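Cornen Newsletter: Winter Projects

Broom Handles, Rake Handles and a Very Good Pile of Ash

The winter tool library is back, and so is my favorite job of the whole year: rehandling! If you have a shovel with a cracked shaft or a rake head that spins around every time you pull on it, please don't throw it out. Bring it down to the Cornen workshop and we'll show you how to fit a new handle yourself. It's easier than most people think, and a good old rake head will outlast three or four handles if somebody keeps putting new wood in it.

We got a delivery from Rullholm last week, 246 handle blanks in ash and beech, and they are lovely. I spent far too long picking through them (I did eventually go home for dinner). The ash is for anything that takes a knock, such as spades, forks and mattocks. The beech is for brooms and lighter rakes. If you aren't sure which one you need, bring the old handle along, even if it's in two pieces, and we'll match it up.

Picking a blank

Look at the end first. You want the growth lines to run as straight as possible down the length, with no place where they wander off the side, because that is where a handle will split when you lean on it. Then hold it up at eye level and turn it slowly. A little bow is fine in a rake and a real nuisance in a broom. Small pin knots near the top don't bother me at all, but I'd put one back if it had a knot close to the socket.

For brooms and leaf rakes, a plain round pole is all you need, the same thickness from top to bottom. Spades and forks want a taper at the working end, and we have two shaving horses set up for that.
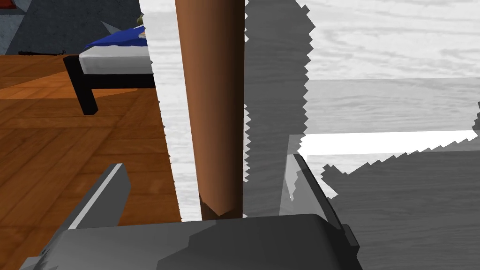 Fitting and finishing

Take your time with the taper. Shave a little, try it in the socket, look for the shiny spots where it rubbed, and shave those. When it goes in by hand to within an inch of home, tap the other end of the handle on the floor and let the weight of the head do the rest. Drill for the rivet last.

Then oil it! Raw linseed is what we keep on the shelf, and Marinho makes a nice one with a bit of beeswax in it if you like a softer feel. Rub on a thin coat, leave it ten minutes, wipe off everything you can, and do it again the next day. Two coats to start and one every spring after that. Please lay the rags out flat outside to dry before you bin them, as oily rags in a heap can catch fire all by themselves.

Dates and prices

The first session is 7th February, starting at 10 in the morning, and we'll carry on every week until the end of March. Allow 90 minutes for a spade and less for a broom. Blanks are $11 each, any size, and oil and rivets are included. Kids are welcome with a grown-up and make excellent sanders.

We also have a box of old Cliditz hoe heads looking for homes, free to anyone who'll put a handle on one and use it. They're heavy and a bit rusty, and they hold an edge beautifully. Ask at the bench.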